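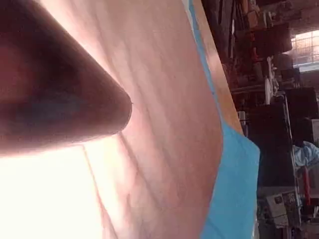

Why train on wrist views if the fixed camera sees the whole workspace?
The fixed view loses the last bit of travel before contact. The wrist view is poor for finding the work but good for judging the approach, so we train with both and compare.

April 9, 2026, Holtside

Trained the Zatier policy again on 700 demonstrations, 16 held back. Same settings as the September run except for the wrist stream, which now gets dropped at random during training. Hidayah thinks the old policy leaned on it too heavily. I agree, but want numbers first.

Glare is still a nuisance over the wooden board. One patch goes nearly white and the grain is mostly lost in it. Have not changed the exposure, as that would spoil the comparison.

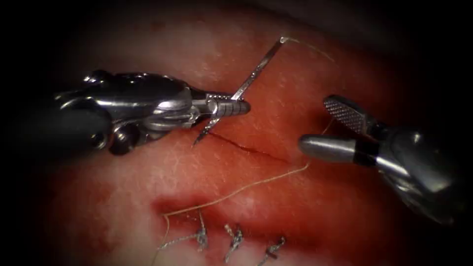 Karnville Robotics Group, Manipulation and Suturing

Needle in the left driver, point at the tissue just above the left end of the open cut, right grasper open. Three knotted stitches on the closed wound lower down. The long thread passes right beside the leftmost one, so thread labels there need checking by hand.

To do: Kamarul to relabel 2 episodes. I will rerun the held-back set with the wrist stream off. Ask Pruitt about the spare drive.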